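5. Recording and checking a two-handed task

This section covers the Plenwood recorder from the point where both grippers are plugged in and the licence has been accepted. If the status bar still says "No device", go back to section 4. The sample task used throughout is Jindus, the compartment box task, which installs with the software. Your own tasks follow the same steps with a different task file.

5.1 Before you start

1. Close any other program that uses the cameras. The recorder takes all three streams (head, left gripper, right gripper) and will not share them.

2. Check that the recording disk has room. The recorder refuses to start a session with less than 600 MB free, but a full session needs a good deal more than that.

3. Put the white board on the table and lay the task objects on it. Run both gripper cables outwards, away from the middle of the board.

4. Open the task file from File > Open task. The task name, the object list and the step labels appear in the left panel.

Note: Task files made with the February release open without changes. Older files must be passed through the converter first (see Appendix B).

5.2 Setting the start pose

The start pose tells the software where zero is for both hands. It is set once per session, and again if either gripper is unplugged.

1. Click Session > New. Type the operator's name as it should appear in the log. Names are matched letter for letter, so "Ivan Harasym" and "I. Harasym" become two operators in the reports.

2. Pick up both grippers and hold them at either side of the box with the jaw tips facing each other across a gap. Keep them level with each other.

3. Hold still until both pose lights in the right panel turn green.

4. Press the foot switch once. The panel shows "Zero set".
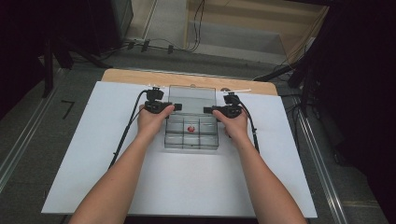

Figure 5-1. Grippers held either side of the open box, jaw tips facing each other.

If one light stays amber, the tracker has lost part of that gripper's path. Move the hand slowly towards the middle of the board and wait. If it stays amber after that, click Tracker > Reset and repeat from step 2.

Caution: Do not cross your wrists while setting the start pose. The software assigns left and right from the cable ports, but the zero check compares this with the head view. Crossed hands make the check fail, and the error message (code 1467) only says "pose mismatch".

5.3 Setting the gripper cameras

Each gripper camera has its own exposure and its own mask. The mask hides the part of the view taken up by the fingers, so that the perception model does not treat them as objects.

1. In the Cameras tab, select Left or Right.

2. Set Exposure to Auto, point the gripper at the box and wait until the number beside the slider stops changing. Then click Lock.

3. Look at the lid in the preview. A pale sheen on tinted plastic is normal. If the reflection hides what is inside the box, lower the exposure by one step and lock it again.

4. Click Draw mask. Trace the inner edge of each finger, then close the shape along the bottom of the preview. The edge need not be exact, but leave the gap between the fingers clear.

5. Click Test detection. With the lid closed, the detector should find the box first. Objects seen through the lid get lower scores, as the grey tint mutes their colours, and may be drawn with a dashed outline.

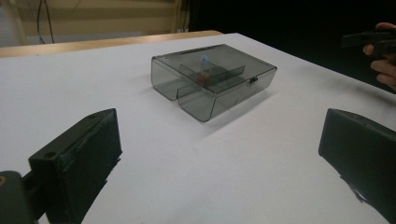
6. Repeat for the other camera. Masks are not mirrored from one side to the other.

7. Click Save camera set. The file goes in the session folder and is loaded again the next time that session is opened.

Note: The other hand often comes into view of a gripper camera. Leave it out of the mask. The Skodau hand filter deals with it later, and it works better when it has the whole hand to work from.

5.4 Recording an episode

An episode is one run through the task, from the first press of the foot switch to the second.

1. Set the objects out in the order given in the task file.

2. Press the foot switch. The border of the main window turns red and the timer starts.

3. Carry out the task at a steady pace. Small pauses are fine. The planner trims anything under 2 seconds and marks longer ones for review.

4. Press the foot switch again to stop. The border turns grey while the streams are joined.

5. Give the episode a result: Keep, Doubtful or Discard. Discarded episodes stay on disk until the session is closed.

The recorder logs the opening of each gripper along with its pose, and the two hands are logged separately. One gripper can be spread open while the other is closed near the front of the box, and the step labels must cope with that. In the Jindus file each label is tied to a hand by the prefix L or R, and a label with no prefix applies to both.

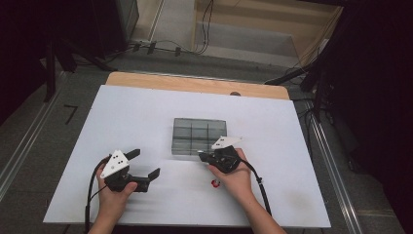

Labels with no prefix are best kept for steps where both hands must finish together. If you use them for everything, the planner makes each arm wait for the other and playback becomes slow. To change a prefix after recording, open the episode, right-click the label and choose Assign hand. The change applies to that episode only unless you tick Apply to session.

You can queue up to 23 episodes before the recorder asks you to run a check. The limit is set in preferences.ini under queue_max.

5.5 Checking the session

1. Click Session > Check. The three streams play side by side with the gripper openings drawn underneath.

2. Drag the time bar to a point where a jaw closes. The closing should fall at the same moment in the head view and in the trace. If it does not, click Align and enter the offset by hand.

3. Go through the items marked for review. Accept or delete each one.

4. Click Export. Choose Ivanyshyn format if the episodes are to be used for training on the same machine, or Plain if they are to be opened elsewhere.

Export stops if any item is still marked. The message gives the episode number and the label.

Section revised by Lukian Romaniuk. For the training settings, go to section 6.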